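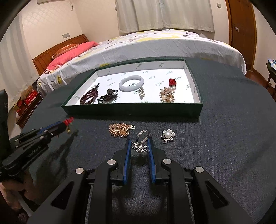 3.2 Sorting procedure and rater agreement

Items from the Marenar estate were sorted by two raters working separately. Each rater received the same 400 pieces of costume jewelry in a different order and assigned every piece to a period and a type of closure. Maker's marks were covered with tape before sorting – an earlier trial had shown that raters relied on them almost entirely.

Agreement on closure type was high. Agreement on period was lower, and most disputed pieces were unmarked necklaces with replaced clasps. These were passed to a third rater (S. Alcantara), whose decision was final. Figure 2 plots the disputed pieces by period; the 80 pieces from the Kaltorgate purchase are left out because their sale records are incomplete.

Figure 2. Disputed pieces by assigned period, before and after third rating.

Repaired pieces were dated by their oldest original part, following Doucet's rule. Plating wear was recorded but not used for dating – it varied too much within matched sets.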